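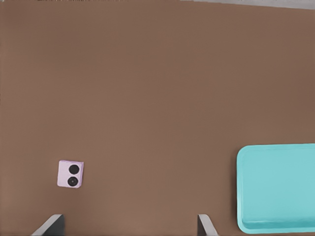
A small lilac cube with two black dots on a brown tabletop.

Game library moves to Daslow Street
Jan 29, 2021

The Plovgate board game library has moved out of the Espiritu building and into the old reading room on Daslow Street. Members can borrow from the new address starting this week. Loans are still 20 days, with one renewal by phone or email.

The catalog now lists 235 games. Of these, 44 came in after the November donation drive and are marked with a green sticker on the spine. Please check the contents card before you leave the desk and again when you pack up at home.

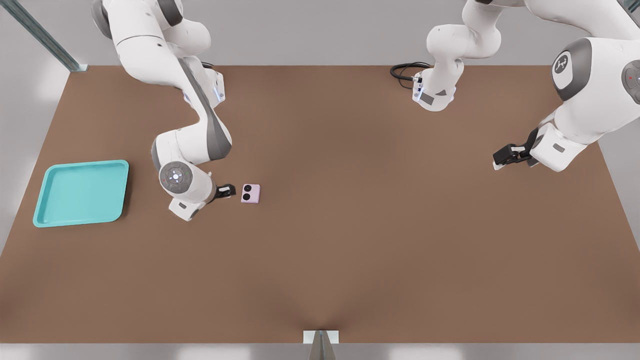
Missing pieces can be reported on the slip inside the lid. We keep a drawer of spare dice, pawns and sand timers, so most sets can go back on the shelf the same day. Skerero is out until we find a second rule book. If you have one, drop it in the return slot.

Room 203 is set aside for returns only. Dues stay the same as last year.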